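Paperback

A paperback is a book bound in a flexible paper or card cover, the leaves usually being held at the spine by glue.
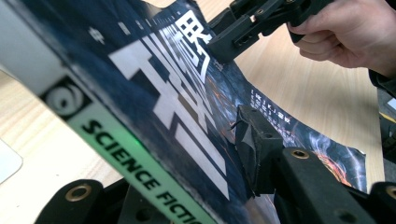 The format is used for most kinds of popular fiction, including science fiction, and is issued in sizes from the pocket edition to the large or "trade" edition. The cover carries the title, commonly in large type, together with the name of the author and often a publisher's or series device. Paperbacks bend readily in use, and the corners of the cover are prone to creasing. Upright shelving limits further wear.

See also: Bookbinding; Dust jacket; Hardback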